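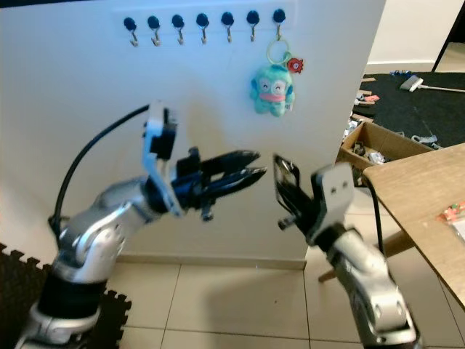
4.2. La noche de la solapa y la noche del libro

Las memorias de insomnio tienen un problema de argumento: durante cientos de páginas, el protagonista está tumbado. La solapa resuelve la dificultad anunciando una batalla. De los 119 títulos del catálogo Fulldale, casi todos prometen en la cubierta posterior una lucha, un viaje o, en los casos más ambiciosos, un viaje hacia la lucha. El interior suele contener infusiones.

Para medir esa distancia extrajimos 1.006 pasajes en los que el narrador describe una noche concreta y los repartimos con el esquema Agyeman, que distingue siete tipos de escena, desde el inventario de ruidos domésticos hasta la reconciliación con la almohada. Las dos codificadoras discreparon sobre todo en esta última – una la consideraba desenlace y la otra, publicidad – y los desacuerdos se resolvieron en una sesión conjunta que terminó, como correspondía, a las tres de la madrugada.

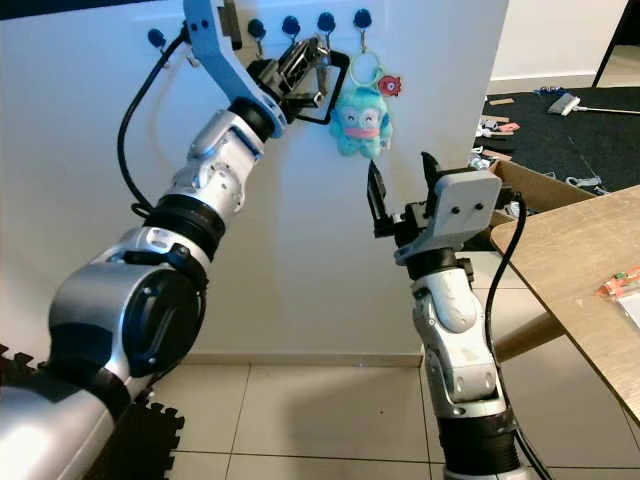

El tipo más frecuente resultó ser el cálculo de las horas restantes («si me duermo ahora, todavía duermo cuatro»), que ninguna solapa menciona. En la colección de bolsillo de Illura el cálculo aparece incluso en libros cuyo autor declara, en el prólogo, haber tirado el despertador. Preferimos no especular sobre la fuente de los datos.

La recuperación, en cambio, se cuenta deprisa. Suele ocupar un único capítulo, el último, y llega acompañada de una mudanza, un perro o un segundo matrimonio. El insomnio se narra minuto a minuto y el sueño en una elipsis, decisión formalmente impecable y de escasa utilidad para el lector que compró el libro por el capítulo final.

Figura 3. Pared blanca con una hilera de ganchos y dos brazos robóticos.

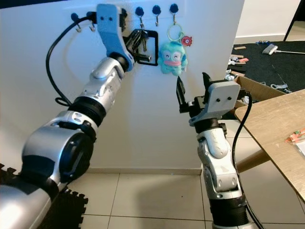
4.3. Lo que dicen los lectores

Las reseñas recogidas en Plullard, 3.392 tras eliminar duplicados, confirman a medias lo anterior. Los lectores agradecen la compañía y perdonan la falta de remedio, aunque algunos elogian el libro porque los durmió, cumplido que ninguna editorial ha querido todavía llevar a la faja. Las quejas se concentran en los perros: quien no puede tener uno en casa entiende el desenlace como una exclusión. Volveremos sobre ello en la sección 5, donde se comparan las ediciones con consejos médicos en apéndice y las que confían en el epílogo.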